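Laundry, the long way round: pictures from our two-armed chore study

I've been promising a gallery page for months, and since the write-up is finally with the reviewers I've run out of excuses! We wanted to know how far one learning method could get on a whole household job, start to finish, with two arms and a pile of ordinary clothes. The method is called Bogale (after the street our first lab was on, please don't look for a clever acronym). It learns from people steering the arms through the job, and it's trained on the boring recoveries as well as the clean runs – regrabs, second tries, all of it. We collected 965 demonstrations over the spring and ran 117 test trials with nobody steering. If you came for numbers, the short version is further down.

The wrist view, up close with the clear bowl of the door and the gray ring around it. I love these views. You get very little of the room and a lot of the contact, and contact is where our door policy lives or dies. Before we added the wrist cameras, the arms kept guessing where the rim was from high up, and they guessed badly.

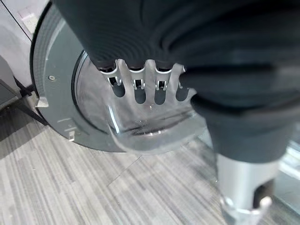
Gadisa Ambaye wrote to me after the preprint draft went round: did you ever try the door with the wrist camera alone, no head view at all? I'd expect it to do fine once it's touching and get hopelessly lost on the way there.

Pretty much right! We did try it, on a small set, and the approach was a mess. With both views together the method has something to steer by on the way in and something to fuss over at the end. There's a table on it in the appendix.

Next, cloth in hand. The door is open, the basket is up on top of the washer, and the left hand has hold of a teal piece right by the opening. Cloth is the worst thing to learn on, because it never looks the same twice, so we gave up on telling the policy where the sleeves were. It just gets the pixels and the joint angles and works it out (or doesn't).

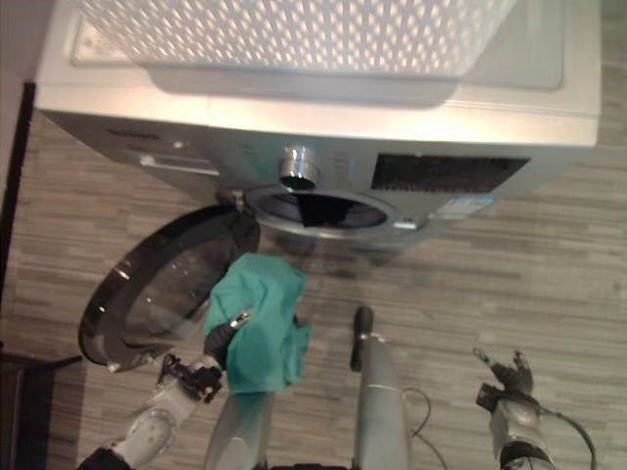
What we changed halfway through

The first version planned one arm at a time. It was tidy and slow, and it would happily park one arm exactly where the other one needed to be. In April we switched to predicting both arms together, in chunks of 50 steps, and things got better almost overnight. Trendel, our older planner, is still running underneath as a safety check, but it doesn't get to choose anything anymore.

The cost is that mistakes come in pairs now. If one arm hesitates, the other one tends to hesitate too, and you sit there watching them be polite to each other.

In the next one the teal garment is hanging from the arm on the right, with its hem over the front of the basket, and there's already a dark bundle in the drum. I picked it for how close everything is – basket, fabric, two arms, open door. That crowding is what the method has to cope with, and it's the part our simulator (Jomden, bless it) never got right. 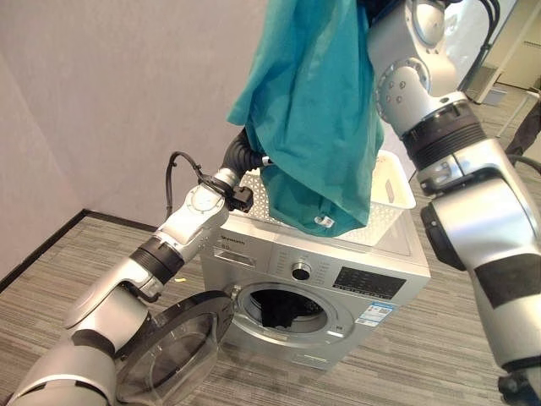
One reader of the draft asked whether the gains came from the joint prediction or simply from having more data by then, and wanted to see the old version retrained on the full set before believing any of it.

Fair, and we did go back and do it. The one-arm-at-a-time version got a bit better with all the data and then stopped improving, while the joint one was still climbing when we ran out of demonstrations. I'd have liked a third dataset size in between, but that's a lot of laundry.

Last one, and my favorite: both grippers on the basket, one on each rim, with a black garment and some teal in it. Carrying is where joint prediction really earns its keep. Two arms that disagree even slightly will tilt the basket or squeeze it.

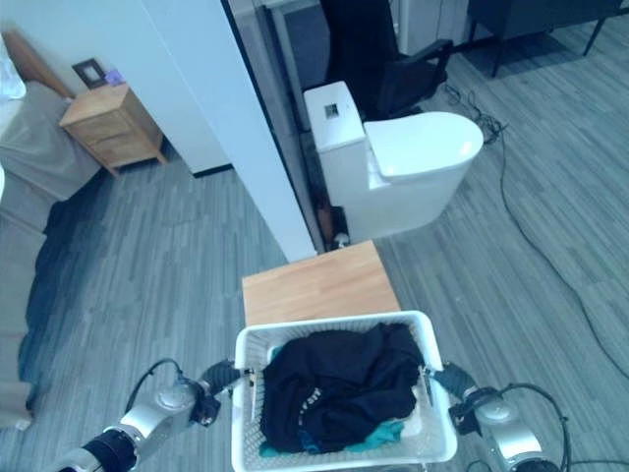 For carrying we also added a small penalty during training whenever the two wrists drifted apart in height. It's one line of code and I'm a little embarrassed by how much it helped. We tried the same trick for the door and it did nothing at all, which makes sense when only one arm has a job to do there.

So, the short version of the numbers. Of the 117 trials, 6 ended with a person pressing stop, and every one of those was during loading. The rest ran until the policy finished or the clock did, and the split between those two is in the main results table with the plots. The training code goes up on the Brasau page once the reviews are back, along with the demonstrations we're allowed to share. If you want to try it on your own arms, write to me first and I'll send the calibration notes, which are still a mess of half sentences in my notebook.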